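New bench rules at Trerby from March

2019-02-19

I sat in on the automation safety catch-up at Trerby last night and came home with two pages of notes! The big one – from March, anyone recording handling tasks with a gripper has to run through a 9-point check before starting.

Cables are at the top of it. They can stay on the table, but loops have to be kept clear of whatever's being picked up.
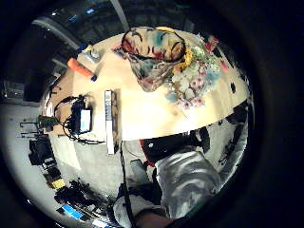
A work table at Trerby, with a fabric bag and artificial flowers among the gear.

Sleeves and gloves get a line too, and sessions are capped at 50 minutes with a 20-minute break after. I reckon that's fair. Brurnemora is looking at the same rules for its own workshop, and I'll be nagging them for a copy.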